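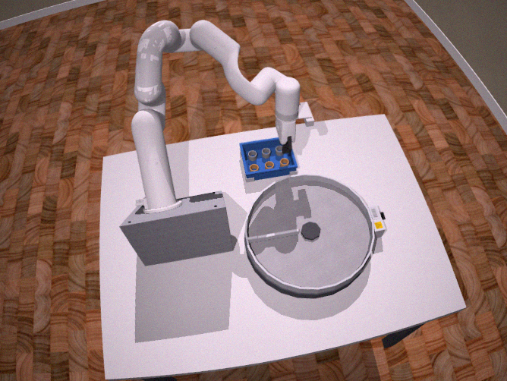

Gurora Student Boards > Transfer & Scholarships > Honors contracts: do one or skip it?

khoa_d
Posted April 13, 2023
OK first of all, I got the Brurketti! The email came while I was in line for a burrito and I made a noise that scared the guy in front of me. $2,000 for next year, and it can go toward tuition at whatever four-year school I end up at. I'm still grinning. Thank you to everyone on this board who read my essay in January, especially the person who told me to cut the whole first page (you were right, it hurt, you were right).

So now my question. My advisor says that to keep the award I have to stay in the honors program through my last semester at Nument, and I'm 2 courses short. There are hardly any honors sections left on the fall schedule that fit my degree plan. She suggested honors contracts, where you take a regular class and do an extra project with the professor and it shows up as honors on the transcript.

Has anybody done one? Is it worth it or is it a ton of busywork? I'm a history major if that matters.

– Khoa Doãn

maplestapler
Congratulations!! That is such great news, and I remember your essay, the one with your uncle's tax office. Loved it.

I've done three contracts and I'd do three more. My favorite was in Intro to Geology of all things. I went in thinking I'd write a ten-page paper and my professor said please don't make me read a ten-page paper, go make a field guide to the building stone downtown. I spent every Saturday that fall walking around staring at banks. I talked to the guy who restores the courthouse steps! I still use that project in interviews.

The trick is picking the professor first and the class second. Somebody who lights up when you ask them a question after lecture will give you a great contract. Somebody who looks at the clock will give you extra homework.

Liesbeth K
Congrats Khoa! I'll be the one to disagree a little. Contracts are only as good as the paperwork. At Nument the form has to be signed by the professor, the division chair and the honors office, and the deadline is the end of the second week of class. Mine sat on the chair's desk while he was at a conference, and it missed the deadline. I did the whole project anyway since nobody told me it hadn't gone through. Zero honors credit.

I got a lot out of the project (oral histories with retired cannery workers, I'm so glad I did it) but the transcript says plain old HIS 202.

If there's any honors section you can stand, take the section. It's just there on your schedule and nobody has to sign anything.

maplestapler
Oh no, Liesbeth, that's awful. Did you appeal?

Liesbeth K
I did. They were nice about it and the answer was still no. To be fair the form has gone online now, so you can see where it's stuck. That's a big improvement.

yaqinj
Chiming in from the other side of transfer, I left Nument a year ago and I'm at State now.

Yes to contracts! But ask what the project leaves you with at the end. I did one in American Government where I went to city council meetings and wrote up what I saw, and when I applied to transfer I had a twelve-page writing sample ready to go. My friends were all scrambling in the last week to find a paper that didn't embarrass them. I just cleaned mine up and sent it.

Also the professor you do the contract with knows you by the end of it. Mine wrote my recommendation letter and it was SPECIFIC. She mentioned a question I'd asked in the fourth week. You can't get that from the back row of a lecture.

For history I'd look at anything with the archives in it. The college archive is in the library basement and the archivist is thrilled when students show up.

Yaqin Jiang

zemanigor
Congratulations on the award. Now the boring question, which I ask every year on this board: have you checked what your transfer school does with honors credit? Mine did nothing with it. The courses transferred as courses, the H disappeared, and I had to apply to the university honors college like everybody else. I'm not bitter, I had fun in the program. But people here talk about it as if it were a golden ticket.

In your case you need it to keep the money, so the math is simple. $2,000 for two projects is very good pay for a student. For someone without that condition I would say take the harder elective and sleep more.

yaqinj
Igor, I have to push back on this one. The H disappeared at my school too, but the admissions reader sees the original transcript before anything gets converted. And the honors college at State asked me for a sample of independent work, and I had one. So it counted, just not on the line where you're looking for it.

zemanigor
That is fair. It may also depend on the school. I would still call the transfer office and ask, it's a five-minute call.

yaqinj
No argument there. Call the transfer office, everybody. Call them twice.

duyen_do
Khoa!!! Congratulations!! I'm so happy for you, we were in the same essay workshop, I sat by the window and ate all the pretzels.

I'm halfway through a contract right now in World Religions and I love it. I'm making a walking tour script of the different houses of worship on one long street. I've been to a Sikh gurdwara, two Lutheran churches that don't speak to each other, and a temple where a very sweet grandmother corrected my Vietnamese for an hour. My mom has started coming along.

Things I wish I'd known:

Write your own proposal before you go see the professor. One page. They're busy and they'll say yes much faster to something they can mark up.

Put dates in it. I have a check-in every third Friday and without those I'd be starting now.

Don't do both contracts in the same semester if you can help it. I have a friend who tried that along with chemistry and she looked like a ghost by Thanksgiving.

khoa_d
Duyên! I knew it was you with the pretzels!

This is all so helpful. Liesbeth, I'm sorry about yours, and I'm going to be extremely annoying about the form. Yaqin, I didn't even know we had an archive. I've walked past that staircase for two years.

Doing one each semester sounds smart. Would it be weird to ask a professor now, before the semester's over? I have one in mind for the Civil War class, but he doesn't know me at all.

maplestapler
Not weird! Go now. Professors plan their fall over the summer and they love it when somebody shows up in April. Read something he's written or look at his syllabus first, so you have something to talk about.

Liesbeth K
Agree with maplestapler. If it's who I think it is, his office hours are in room 314 and he keeps them even in finals week. He's a little gruff for the first five minutes. Ask him about railroads.

khoa_d
It IS who you think it is. Railroads. Got it.

pennyloafer88
Lurker, first post. I'm a returning student, forty-six, two kids, nights only. Is any of this realistic for me? The honors office always seems to be open when I'm at work, and I've never seen an honors section after five. I have the GPA for it. I guess I assumed it was for the nineteen-year-olds.

duyen_do
Yes, yes, please apply! There's a woman in my honors seminar who drives a school bus and she's the best part of the class. I mean it, the discussion goes flat on days she's out.

yaqinj
Penny, contracts might be made for you. You don't need an honors section at all, just a willing professor in the night class you're already taking. The honors office answers email, and they did a video call with me when I was working mornings at the bakery.

Also look up the Lâm award. It's for students who've been out of school five years or more, and it's another $2,000. Last I looked you had to be in honors or have a faculty nomination, either one. Check the current rules though, I'm going from memory.

zemanigor
I'll add a caution because somebody should. With kids and a job, try one contract first and see. The program lets you join and go at your own speed. There is no prize for suffering.

But do apply. I was thirty-four when I started and I had the same idea about the nineteen-year-olds. They turned out to be good company.

pennyloafer88
You're all very kind. I'm taking Intro to Sociology in the fall and the professor is one I had before and liked. I'm going to write her tonight before I lose my nerve.

maplestapler
Do it!! And tell us what she says.

Liesbeth K
And get the form in on the first day of class, Penny. First day. I will keep saying it until they put it on a mug.

khoa_d
Update! Went to 314 this afternoon with a one-page proposal like Duyên said. Gruff for five minutes, exactly as promised. Then I asked about railroads and I was there for an hour and a half – he pulled down maps, he lent me two books, and he crossed out half my proposal and wrote a much better question in the margin. I'm going to look at how the depot changed who lived on the east side of town, using the old city directories in the archive.

He said yes. He also said my topic sentence was "a fog," so that's something to work on over the summer.

yaqinj
City directories!!! Oh, you're going to have the best time. They list everybody's job. Start with one street and follow it year by year, and bring a pencil, the archive won't let you in with a pen.

duyen_do
I'm coming with you the first day, I want to see this basement.

pennyloafer88
She wrote back already. She wants to meet before her Tuesday class. Now I need to think of a project. Does anyone have ideas for sociology?

maplestapler
Penny, start a new thread for it so it doesn't get buried in here, and put your job in the title. I bet there's a project in your job.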